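Recording a bag-packing task with the Plakari handheld gripper
Wunberg Tutorials > Teaching by demonstration > Part 4: Soft goods

Last updated September 1, 2018

Part 3 covered rigid objects on a table. In this part you will record demonstrations of a person putting clothes and towels into a soft bag on the floor, and taking them out again. You need the Plakari gripper with the wrist camera fitted, a charged recorder, and the Gatti logging tool installed on a laptop. If you are using a remote-controlled arm with the same fingers, everything from step 3 on still applies.

Cloth is harder to record than blocks or cups. A towel has no fixed shape, and the place where you grab it matters more than the angle of your wrist. Plan on throwing out a good part of your first session.

1. Prepare the floor and the bag

Pick a patch of floor where you can kneel and reach the bag from two sides. Carpet works better than tile for this task. A bag slides on tile when you pull something out of it, and the arm will later try to copy the slide.

Use a bag with a wide opening. Put the straps where they would normally fall. It is tempting to tuck them underneath, but then the trained arm has never seen a strap and will grab the first one it meets.

Clear the floor of cables. Close the blinds if direct sun moves across the work area during the day, or record everything in one block of time.

2. Choose the items

Mix colors and fabrics. A good starting set has a couple of towels, a knit item, something with a zipper and something dark with no pattern. Dark, plain cloth gives the most trouble, so don't leave it out. We had a full set of light towels in our August recordings and the arm would not touch a navy sweatshirt.

Smooth linings are slippery between the fingers. Leave them for a second session.

3. Set the camera exposure

Hold the gripper where it will be for most of the task, with the fingertips a hand's width above the bag. In Gatti, open Camera > Exposure and choose Lock. Do not lock exposure while pointing at bare floor. The inside of the bag is far darker than the carpet and you will lose all detail in it.

Bright spots on the floor are acceptable as long as the cloth itself still shows some shading. If a dark item comes out as one flat shape, raise the exposure one step and lock it again.

4. Check the fingers

Open and close the gripper 11 times and watch the width trace in Gatti. The closed value should be the same each time. If it drifts, tighten the finger screws and repeat the calibration from Part 1.

Set the grip limit to 80 for towels and sweatshirts. The default of 90 is meant for rigid parts and will pinch a fold so hard that it doesn't drop when the fingers open.

5. Record picks from the floor

Start with one item beside the bag. Press Record, wait for the tone, then move.

Come in low and let the fingertips touch the cloth before you close. Close slowly. You want a fold of cloth between the fingers, with enough of it that the item stays put when you lift.

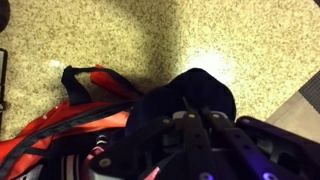 Fingers at the dark item, with the red and black bag to the left.

Lift straight up until the item clears the rim of the bag, move across, lower it into the opening and release. Hold still for a moment after the release, then press Stop. One item is one episode. If you drop it, stop and delete the episode. Do not pick it up again in the same recording.

Keep your free hand out of view. If the bag has to be held open, use a clip.

6. Record picks from inside the bag

Once the bag is full, record the task in reverse. This is where most people go too fast. Several items lie against each other and their edges are hard to tell apart, for you and for the model.

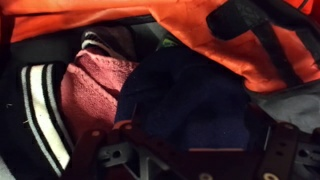 Gripper over the packed bag. The pink towel and the navy fabric lie side by side.

Choose the item you are going to take before you press Record, and go for a raised fold near its middle. Stay away from the line where two fabrics meet, or you will get both. If a second item comes along anyway, keep the episode and tag it "double" in Gatti. You can filter these out later, or use them to teach the arm to let go and try again.

Items under the flap are in shadow. Enter with the fingers partly closed so they don't catch on the edge of the opening, and open them when you are inside.

Between episodes, push the contents around by hand. Change which item is on top.

7. Review and export

Go through the episode list at double speed. Delete any episode where:
- the tone is missing at the start
- the fingers are already closed in the first second
- the wrist turns so far that the bag leaves the view
- a strap wraps around a finger

Select the rest and choose Export > Leredstead format. For one bag and a small set of items, aim for 1000 episodes. Split them evenly between steps 5 and 6.

Troubleshooting

Width trace is flat: the encoder plug has come loose. Reseat it and restart Gatti.

Position jumps during step 6: the tracker has too little to follow when cloth fills the view. Raise your hand a little and slow down.

Export stops partway: check for episodes with no Stop event. They show in gray in the list.

Next: Part 5, Training on your own recordings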